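Full fibre work to reach Treseck by October

Homes and businesses in Treseck that have waited longest for a faster internet connection should be able to order one by the end of October, the company building the network has said.

Nandus, which holds the contract for the valley, has finished laying duct along the main road and is now working on the lanes either side of it. When the job is done, 881 premises will be able to connect to full fibre. Most of them still rely on copper lines from the exchange at the bottom of the hill, and people at the far end of those lines have complained of slow speeds for years.

The work was meant to finish in the spring. Nandus said it lost time when an old culvert was found under Chapel Lane, in a place where the drawings showed nothing. The road had to stay closed while the culvert was surveyed, and the route was then moved to the opposite verge.

Tae-yang Sung, who manages the build for Nandus, said the culvert was now behind them and the remaining digging was straightforward.

"We know what's in the ground from here up to the school," he said. "There are a few poles to replace and a wayleave we're still waiting on, but those don't hold up the rest of the village. Streets will go live as they are ready, so some people will get a letter well before October."

The first letters are expected to go to Station Road, Mill Bank and the lower half of Chapel Lane. Upper Treseck will be last, as its cable has to come over the railway bridge and the work there can only be done at night.

Runby Mill, at the bottom of Mill Bank, already has a fibre line of its own. The building was divided into workshops and small offices some years ago and its owners paid for a private connection when the first tenants moved in. That line will stay in use until the end of its contract, after which the tenants will be free to choose their own supplier on the new network.
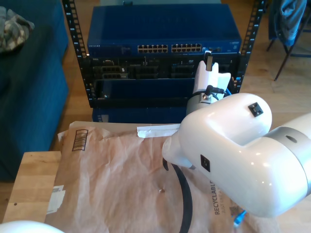

The lower part of a network rack at Runby Mill.

A-yeong Do, who looks after the lettings at the mill, said the private line had been good but expensive, and that the cost was shared between the units whether they used it much or not.

"We have somebody who sends enormous files all day and we have somebody who checks her email at lunchtime, and they've been paying the same," she said. "People have been quite patient over it. What they want to know now is whether they can keep their phone numbers, and I've been asking that on their behalf."

Last year each unit paid £2703 towards the connection and its upkeep. Ms Do said she expected that to come down a good deal, although she would not know by how much until the suppliers published their prices for business customers.

Nandus builds and owns the cables but does not sell to the public. Residents will have to buy their service from an internet provider, and five have so far said they will sell packages in Treseck. One of these is Choo, which already serves the villages on the other side of the valley. The company said its prices in Treseck would be the same as elsewhere and that it would not charge for installation in the first year.

Anyone who does nothing will keep their present connection for the time being. The copper network is due to be withdrawn nationally, but no date has been given for the Treseck exchange. Households with a care alarm, a burglar alarm or a lift line connected to the phone socket are being asked to tell their provider before they switch, as some older equipment will not work over fibre without an adapter.

Parking on Mill Bank

The cable laying has not been popular with everyone. Traders on Mill Bank said they lost custom while the parking bays outside their shops were coned off, and that the signs telling drivers where else to park were put up late and faced the wrong way. Two of them have asked Nandus for compensation.

Mr Sung said the company was sorry about the signs and had replaced them the next morning. Claims from businesses were being looked at one by one, he said, and he could not discuss any of them while that was going on.

At the mill, deliveries were the main difficulty. The yard gate opens onto the stretch of road that was dug up first, and for four days lorries had to stop on the hill and unload there. Tenants who work with cloth and upholstery had rolls brought down on trolleys, and one delivery was turned back and had to be booked again for the following week.

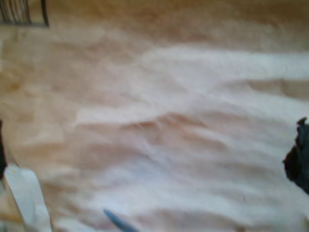 Creased fabric at Runby Mill.

Ms Do said the contractors had kept a way through for people on foot throughout and had filled in the trench outside the gate sooner than they had promised. "I rang them more often than they would have liked, I expect," she said. "They did always ring back."

The temporary surface on Mill Bank will be replaced with a permanent one once the ground has settled. Residents have pointed out that the patch by the bus stop has already sunk and holds water after rain. Nandus said it had been back to look at it and would top it up before the permanent work was carried out. The bus stop will stay where it is.

What happens next

Work on the lanes above the school starts next. Traffic lights will be used on School Lane outside the hours when children are arriving and leaving, with no digging there before 9.30am or after 2.45pm in term time. Residents of Upper Treseck will be written to separately about the night work on the railway bridge, which will be noisy at times. The letter will give a number to ring if the noise becomes a problem.

A drop-in session will be held in the village hall for anyone who wants to see the route plans or ask whether their own property is included. Staff from Nandus and from Choo will be there, and other providers have been invited. The plans can also be seen at the library during opening hours.

A small number of outlying farms are not part of the present scheme. Mr Sung said the cost of reaching them was too high for the contract as it stood, but that they had been put forward for a later round of funding and the company would hear the result in the new year. In the meantime the farms have been offered a survey to see whether they could get a better signal from the mast at Runby Top.

Flats and rented houses need the landlord's agreement before a cable can be brought inside. Tenants are advised to ask for it early, in writing, and to keep a copy. Nandus has a standard form for the purpose, which can be picked up at the drop-in session or at the library desk.

Recent news

Library to open later on weekday evenings
Station Road resurfacing: dates and diversions
School asks parents to use the lower car park
Allotment waiting list reopens in Treseck
New timetable for the valley bus

Contact the newsdesk | Corrections | © Treseck and Valley News. All rights reserved. | Back to top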